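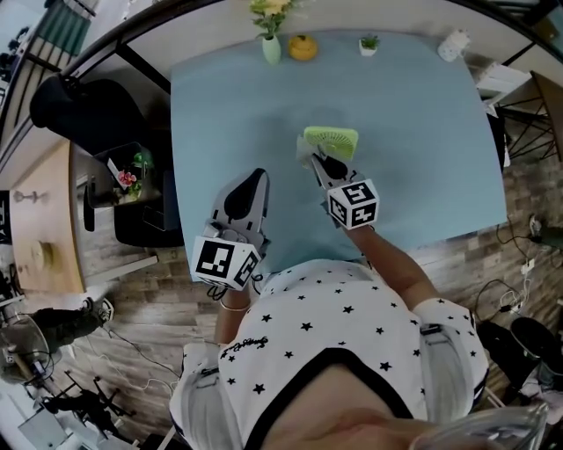 A small lime-green handheld fan gripped at the centre of a light blue tablecloth.

Last updated: 2023-12-01

Review: Bindent book cradle, folio size

The Library purchased the Bindent cradle in July for readers consulting early printed law books, chiefly our glossed editions of canon law. The largest of these volumes measures 25 inches across when open, and several have tight spines that should not be opened flat.

The cradle supports each board separately and adjusts in eight steps. Staff found the lower settings firm and well matched to vellum bindings. The felt lining sheds slightly and must be brushed before use. At $154 it costs more than foam wedges, but it takes up less shelf space between appointments.

Seraina Moser, who tested the cradle with the Tiongson collection, recommends it for volumes of up to 80 gatherings. Thicker books should remain on foam. A second cradle has been ordered for the Trerkora reading room.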